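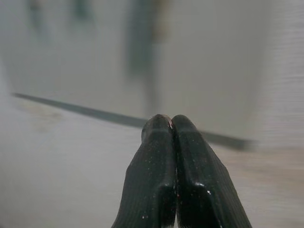

Setting the column width in a fixed-layout parts list

These steps apply to Flotura documents saved with the Harkell template. Other templates store widths by percentage and ignore point values.

1. Open the list and switch to Layout view. Column handles are hidden in Draft view.

2. Select the header row and open Table > Columns. Clear the Auto-fit box before entering any value, or the number reverts on save.

3. Enter 58 for the item number column and 181 for the description column. Both values are in points.

4. Set the zoom to 100 percent and check the longest description. If it wraps to a third line, reduce the font size by one step — do not widen the column, as the right margin is locked.

5. Apply the change to all sections. Long lists take a while to redraw; the Kaewsai list, with 3,947 rows, needs several minutes.

Page breaks are recalculated last. Export to PDF only after the status bar reads Ready.

Maintained by Ketsara Phetsri. Last revised in April.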